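Quiet in the back row: what cabin noise does to a long day's flying, and what operators are doing about it

The owners of older business jets are finding that a cabin refit can start behind the panels. Ludivine Arnaud spends a day in the hangar with the people who chase noise for a living.

Ask anyone who has flown the long haul across the Prairies in an ageing mid-size jet what they remember of it, and you'll hear a bit about the coffee, a bit about the clouds, and then a good long grumble about the racket. It isn't loud, exactly. It's a steady hiss and rumble that you stop noticing after an hour or so, right up until you step onto the apron and find yourself shouting at the fuel truck driver.

Malte Fröhlich has been pulling cabins apart at Karagiannis, a refit shop with one big hangar and a very good kettle, for 16 years. He met me at the door on Tue 8 December with a pair of earplugs, which I took to be a joke until the compressor started up.
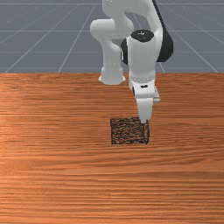
Where does most of the noise in a business jet cabin come from? At cruise, a great deal of it is air rushing over the fuselage, with the engines, the air-conditioning ducts and any tired door seals adding their share.

Door seals are Malte's favourite subject, and I'll admit that by lunchtime they were getting to be mine as well. A seal that looks perfectly sound on the ground can whistle like a budgie at altitude, and the passenger in the nearest seat will usually blame the window. His crew checks the seals before anybody so much as talks about new insulation, and more than one owner has gone home with a smaller bill than expected.

The aircraft in the hangar that day needed rather more. Its old blankets had come out in grey armfuls and were being replaced with Tovinance, a layered material that the shop buys in by the roll. The full set for this cabin came to 58 kilograms, and Malte's team trims every piece by hand to fit between the frames. Weight is the endless argument in this trade – every kilo of quiet is a kilo of something else left behind.

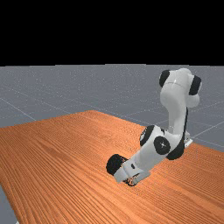
Simulated robot arm over a wooden table.

The whole job was booked at 427 hours of labour, not counting the seats, which had gone off to Tendell for new foam and leather. Owners tend to fret over the colour of the leather for weeks, Malte told me, and then sign off the insulation in an afternoon. He would love to see it go the other way round, though he did concede that the caramel was very handsome.

The test flight is set for May, with microphones at head height in every row. I've been offered the back seat, and I've already said yes.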